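Notes for the round-table corner at Mandgate, the bit with the bikes along the wall. Started as a text file for me and Réka, now in the repo so the evening lot can read it as well. February 2025. Edit freely, but please don't rename the headings, the printed sheet at Lerstead copies them.

## What's in this folder

- `README.md` — this
- `tables.csv` — one row per tidy, what was left on the tables and where it went
- `lost.csv` — anything held for someone
- `stock.csv` — tissues, wipes, cups
- `old/` — the September sheets, typed up by Ildikó Takács. Don't add to these

146 rows in `tables.csv` at the time of writing. A handful are doubles from when we both did the same tidy. Leave them, I'll sort it.

## Columns in tables.csv

| column | what goes in it |
|---|---|
| `table` | `near` or `far` |
| `item` | plain words, lower case |
| `state` | `full`, `part`, `empty`, `broken`, `dunno` |
| `went_to` | `bin`, `shelf`, `lost`, `left` |
| `who` | initials |
| `note` | anything else, short |

One item per row. A pack of tissues is one item, not however many tissues. If a thing is in two peices, still one row, say so in the note.

`left` means somebody was clearly still using it. Use it more than you think. Last autumn we had a row about a folder going off to the shelf while its owner was on a bike three steps away.

## Words to use for things

We had "hankies", "tissues" and "kleenex type" all in the same month, so:

- **tissues** — pocket packs
- **wipes** — the wet ones, any size of pack
- **cup** — throwaway cups. Mugs are `mug`
- **card** — any small card, membership, appointment, loyalty, blank
- **tablet** — only if you picked it up and it is one. Otherwise `flat black thing` is fine, really
- **pen** — pens, markers, highlighters, all of it
- **paper** — loose sheets and strips

Brand only matters for the wipes, as we reorder those. The Gremetti ones dry out once the flap has been open a while, the Guerreiro ones are better but dearer. Put the brand in `note`.

## Tidying, the order we do it

1. Cups first. Tip out in the sink, not the plant
2. Paper and cards off before you wipe. Read cards both sides
3. Tissues and wipes to the middle of the table if part used, bin if empty
4. Anything that looks like it costs money goes to the desk, row in `lost.csv`
5. Wipe the tops, then the edges. The round edge gets sticky where people lean
6. Chairs back in, stool clear of the walkway between the table and the bikes

12 minutes if it's quiet. Don't drag the chairs, the floor marks and it shows because of the shine. Lift them.

The bikes are not in this data. They have their own sheet on a clipboard at the desk. But if you find a towel or bottle on one it goes in `lost.csv`, table = `bikes`. Yes I know it isn't a table.

## Lost things

Held for 30 days then Réka Jakab decides. Cards with a name on, ring the person the same day if you can. Put `rung` in the note. Don't put the actual name or number in the file!! It is shared.

## Stock

Reorder wipes when we're down to 6 packs. Tissues whenever, they're cheap. Cups come with the coffee order from Lerstead, so just tick the line in `stock.csv` and leave it.

## Known problems

- `near` and `far` swapped in the first few weeks. Near = the one closest to the door. Fixed most, not all
- `dunno` was spelt three ways, do a search before you count anything
- no rows at all for the week the heating was off
- the note column has commas in it, open with quotes on or it goes everywere
- wipes brand missing on the older rows, can't be recovered

## To do

- [ ] merge the doubles
- [x] print the word list and tape it up inside the cupboard
- [ ] ask Ildikó if the old sheets used `shelf` for the desk aswell
- [ ] decide about the stool, does it live here or by the desk
- [ ] second bin??

## Using the files

Anyone at Mandgate or Lerstead, help yourself. Outside that ask Réka first. Take out the `who` column before it goes anywhere.
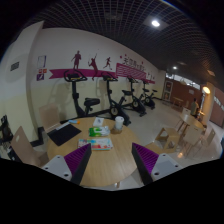 *Round table with items on it: wipes, tissues, card, cup. Bikes along the back wall.*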